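Grimirmont Home & Garden Forum > Laundry and Mending
Topic: Microfibre cloths, rescue or retire?

wattle_and_wool
Joined: August
Posted 2019-11-24

I've become a complete convert to looking after cleaning cloths properly and I want to talk about it! For years I chucked them in with the bath towels, fabric softener and all, then grumbled when they just pushed water around the bench. A month ago I stopped using softener and started washing them on their own at 48 degrees with half a scoop of Butberg powder. What a difference.

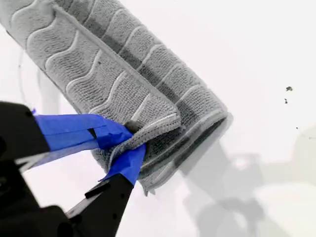
The old ones from the laundry cupboard came good after two washes, and even the ones I'd given up on and kept for the bike are drinking up spills again. I line dry in the shade and never iron. What does everybody else do? And does vinegar in the rinse help or is that a myth?

Posts: 322

tealeaf5
Vinegar all the way. Quarter of a cup in the softener drawer. Our water is really hard and it's the only thing that stops them going stiff as a board.

rusty_gutter
Can't agree, sorry. I did vinegar every wash for a year and the rubber door seal on our front loader went sticky. The repair bloke blamed the vinegar. Wash them warm with less powder and give them a second rinse, it costs you nothing.

tealeaf5
Once a month isn't going to kill a seal! I should have said I don't do it every wash.

wattle_and_wool
Monthly sounds like a fair compromise, I'll give it a go. Next question, edges. I love a bit of mending, but I'm never sure when a cloth is worth it.
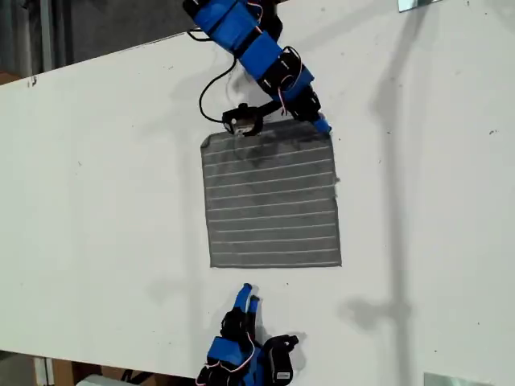 My rule is that if the middle is sound, the cloth gets another life. I've hemmed towels, tea towels, even a floor mop. The striped grey one is a good candidate, quite flat in the body with just that little fuzzy bit coming away on the right-hand side. I'd snip the fluff, turn the edge under twice and run a zigzag over it. Ten minutes with a cuppa!

rusty_gutter
Ten minutes on a cloth that comes in a 4 pack from Makris for less than the cuppa. Cut it up for shoe polish and move on.

mopsy_in_the_hills
Let her sew, Rusty. I still use cloths I overlocked when we lived in Zornmont. Use polyester thread though, cotton shrinks and puckers the edge. And a ballpoint needle if it skips stitches.

wattle_and_wool
Thanks Mopsy, I had no idea about the ballpoint needle, that explains so much swearing.
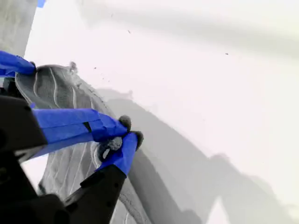 Now I'm stuck on thread colour, the best part of any mending job. I used to match as closely as I could and it always looked a bit sad. Seeing the grey fabric beside that bright blue tape has me sold on contrast, so I'm off to find a cobalt thread and do all four sides. Blue for kitchen, maybe red for bathroom, so they stop wandering.

tealeaf5
Ooh, colour coding! Stealing that. Green for the car ones here.

rusty_gutter
Fine. But if you're doing a whole stack, what stitch width? Asking for the missus.

mopsy_in_the_hills
5 wide if your machine goes that far, and keep the length short. Try it on a scrap first, mine chews the corners.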